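Kitchenette and steamer check, upstairs room, Murner Street
Filled in by Benedikt Hauser, 29 November 2021
Next one due: June

Okay, same form as last time, with my comments squeezed in under each line because the boxes on the printed one are the size of a postage stamp. Marks are OK, FIX or WATCH. If you only want the FIX items, there are 2 and they're both down in the back half.

PART A. THE TABLE AND WHERE THINGS SIT

A1. Table stable, no rocking - OK
I leaned on every corner, quite hard. It used to have a wobble near the wall end and I wound the foot out a bit in winter. Still good!

A2. Table top clean and free of damage - OK
One little scorch from the old kettle that won't scrub out. It's smooth, so it's not a hygiene thing, just ugly.

A3. Steamer well in from the edge, room to put the lid down - OK
Big improvement. We used to have people balancing a hot lid on top of the bread bin (you know who you are). The lid goes flat on the table on one side of the pot and the serving plate goes on the other, so you're not carrying buns over the lid or the lid over the buns. 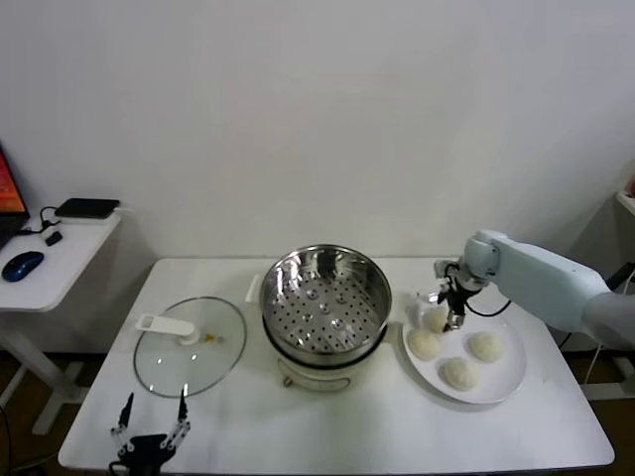
A3: lid to the left of the pot, plate of buns to the right.

A4. Nothing stored above the steamer - OK
Bare wall behind and I'd love it to stay that way. Somebody asked about a spice shelf. Please no, steam goes straight up and everything in the jars turns to brick.

PART B. THE STEAMER

B1. Lid glass, chips and cracks - OK
Ran a finger around the metal band and held it up to the window. Clear all the way round. If you ever feel a nick, stop using it and tell me, even if it's tiny.

B2. Lid handle tight - OK
Gave it a quarter turn with the screwdriver. It does work itself loose over a few months, so I'll keep it on the list.

B3. Vent knob moves and isn't blocked - WATCH
That's the little yellow one beside the handle. It was a bit gummy. I soaked the lid in warm water with a splash of vinegar and it freed up nicely, but it needs doing more often than we've been doing it.

B4. Steamer basket, holes clear - OK
I hold it up to the light and look for dark spots. A few holes had dough in them, so I went over the floor of the basket with a bottle brush. If you use paper liners you'll save yourself this job.

B5. Basket seated properly in the base - OK
Worth checking every single time. If it's tipped you get steam rolling out sideways, right where your knuckles are. It should sit level on the dark rim with no gap.

B6. Base and side handle, cracks or discolouring - OK
Cream shows everything, which I don't mind, it keeps us honest. Wiped with a damp cloth only. Please don't put the base in the sink!

B7. Knob on the front turns cleanly and goes right back to off - OK
Tried it a few times with the plug out, then again with the plug in.

B8. Water put in before switching on - WATCH
I can't inspect this one, I can only nag. Fill first, then turn it on. I've taped a new card inside the cupboard door.

PART C. POWER

C1. Steamer cord and plug - OK
No nicks, no warm smell, plug pins straight. Test tag number is 151, written on in the blue pen.

C2. Load on the circuit - FIX
Steamer plus the 900 watt microwave plus the Irnora urn is too much for that one breaker, and it's gone off on us before. I've asked Cemley Electrical for a price on a second line. Until then it's urn or steamer, and the microwave waits its turn.

PART D. WALL AND AIR

D1. Wall behind the table, paint sound - OK
No bubbling, no peeling, and I couldn't find any mould down low where I expected it. I went along the whole stretch with a torch and then with the flat of my hand, feeling for soft spots. Very glad we paid for the washable paint.

D2. Damp after steaming - WATCH
Put the kettle and steamer on together for a test (on separate circuits, before you write in) and the wall did get clammy up high. It cleared once I'd had the window open for a while.
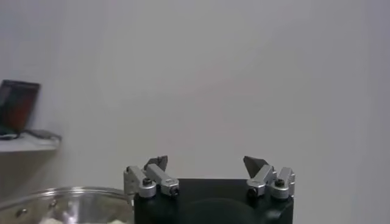 Brigitta Plattner wrote back on the draft that she'd like D2 bumped up to a FIX. Her feeling is that a wall that goes clammy every bun day will have mould in it by June no matter what paint is on it, and she'd sooner see a fan go in than a sign asking people to open the window.

Fair enough. I've left it as WATCH on this round because the paint really is fine, but I've asked Ponce Hardware about a small wall fan and I'll add the price when I get it.

D3. Window opens and stays open - FIX
The stay is bent, so it drops shut if you let go. I've wedged it for now. New stay is ordered, part 221 in the catalogue.

PART E. FOOD HANDLING

E1. Tongs hung up and clean - OK
Two pairs, long handled. Use them for getting buns out, please, fingers are not tongs.

E2. Serving plates, chips - OK
Tossed one with a bite out of the rim. The plain white ones are all good.

E3. Oven mitts dry and no holes - OK
New pair. The old ones are rags now, under the sink.

Signed off apart from C2 and D3. Leave me a note on the clipboard if you spot something before I do.

Benedikt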